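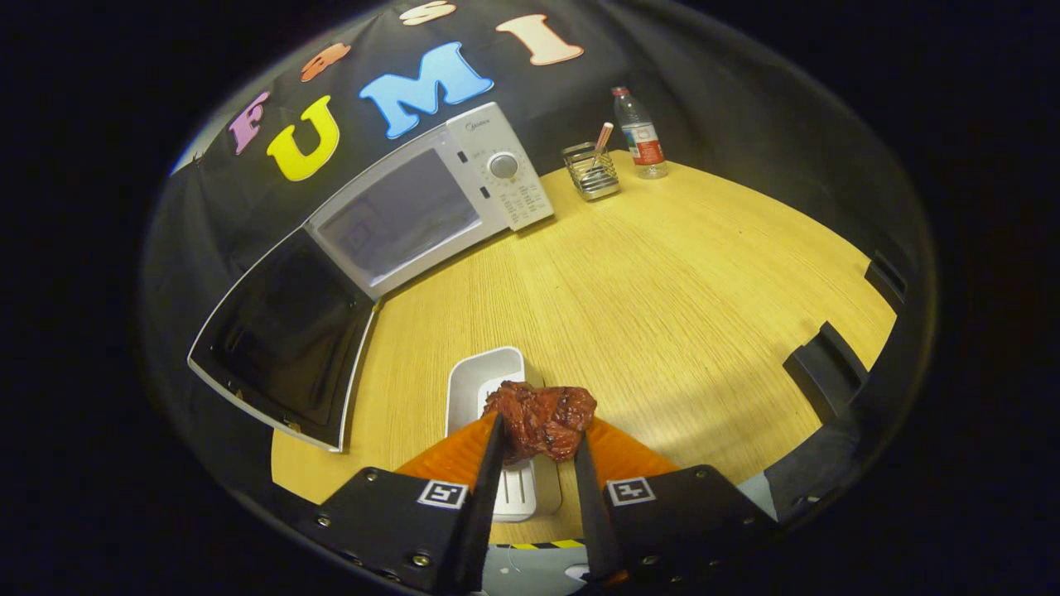 How do you teach a robot to cook when it has never eaten lunch? I get asked that a lot, and my answer is that you show it, the same way somebody once showed you how to tie your shoes. You do the job yourself, slowly, while a computer remembers what you did. At Plellden, where I work, we do this with a tool you hold in your hand. It has two fingers, like a big pair of kitchen tongs. With the fingers pinched around a lumpy piece of raw meat, and a microwave standing there with its door open, you start to notice how many little choices your own hand makes. How hard do I squeeze? Which way do I turn? When do I let go?

See the black-and-white squares on the fingers? They look like tiny puzzles, and a camera can find them very easily. By watching those squares, the computer can tell how far apart the fingers are. The orange parts are soft pads, and soft is good when you're holding something slippery!

One try is called a demonstration. Ours are short, usually 18 seconds or so long when I'm doing well (and a lot longer when I'm not). Then I put everything back and do it again. And again! For our kitchen project, Basirell, we made 700 of them. I know that sounds super boring, but I put on music and try to do each one a little differently. If I always put the food in the very same spot, the robot might only learn that one spot, and then it would be lost if you moved the plate over by the width of your hand.

There's another way to do it, called remote control. You sit in a chair and move a handle, and a robot arm copies you. I tried it last November and I was terrible! It took me 45 minutes to get one sponge into one bowl. You can't feel what the robot is touching, so you have to watch very closely.

Want to try it at home? Get a pair of kitchen tongs and 9 cotton balls, and move them from one bowl to another. Now do it with a friend telling you every move while your eyes are shut. "Left! No, my left! Squeeze!" Your friend will run out of words pretty fast, and then you can swap places.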